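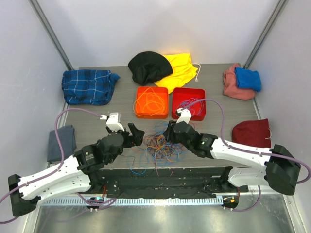 ## Sorting a heap of loose wires

Thin wires knot up as soon as they share a drawer. Pulling on the knot makes it tighter. Work on a flat table instead, with the heap in the middle and a couple of shallow open trays behind it.

1. Pick your color groups before you start. Orange can go in one tray, blue and purple together in the other.
2. Lift one strand by its end and follow it back into the pile with your other hand. If it catches, let go and try a different one.
3. Coil each wire loosely as it comes free -- a tight wrap can damage thin wire near the connector.
4. Leave odd colors for last. Red and brown can share a bag if there are only a few.

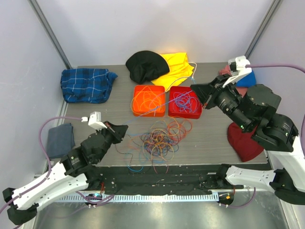 *Orange in the left tray, blue and purple in the red one, mixed wires still in front.*

Move hats, shirts and towels to the edges of the table, or fold them and put them away first. Knit caps are the worst for snagging bare wire ends. Check under the cloth before you shake it out, as short cables like to hide there.

Tie each finished coil with a strip of soft cloth or a twist tie. Rubber bands go sticky after a summer in the garage. Label the bag if you have more than 5 coils of the same color -- masking tape and a pencil will do.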